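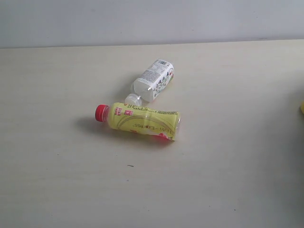

Where is the Drarkis shelter museum?
The museum occupies the former civil defense command post beneath the hill at Drarkis, 10 miles inland from Ustthorpe. Visitors enter through the original blast doors on the north side.

The post was built to house 50 staff for up to 40 days. It had its own well, two generators and a telephone exchange. The exchange remains in place on the lower level and may be viewed on guided tours only.

Guided tours begin at 10 a.m. and 2 p.m. and last 50 minutes. Each group is limited to 10 people. Children under eight must be accompanied by an adult.

The Mösli Gallery – formerly the map room – will reopen in July. New displays cover the daily work of the plotting teams and the radio link with the Witer relay station.

Our archivist, Roswitha Rainer, is preparing a catalog of the duty logs. Former staff and their families who hold letters, passes or photographs from the period are invited to write to her at the museum.

The lower level is reached by a steep stair of 40 steps. There is no elevator. A film of the lower rooms is shown without charge in the entrance hall.

School visits are arranged through Bradley Ashworth in the education office. Requests for the fall term are now being accepted. Warm clothing is advised, as the tunnels remain cool throughout the year.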